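Borach Puts 905 Sweet Potatoes on the Record

Drilldale robotics firm Borach said Thu 2 September that it has finished the first batch of examples for Gruviseck, its two-armed kitchen learning system. The batch holds 905 runs of a single chore, in which a sweet potato is to leave a woven placemat for a blue plate. Dinner is not yet on the schedule.

All of it takes place in simulation, on a marble countertop few of the company's engineers could afford. An operator steers both arms, the software records every twitch, and the counter is reset for the next go.
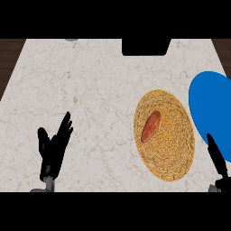
Of the 905 runs, 145 were thrown out, mostly for what project lead Valentin Vasseur calls "creative plating." The rest go into training this month. "People ask why we need so many," Vasseur said. "Those people have never watched a beginner pick up a potato."

Borach began recording in March with four operators. A second batch, about 390 runs, will swap in other vegetables. Besson, which supplies the simulation software, has promised an onion.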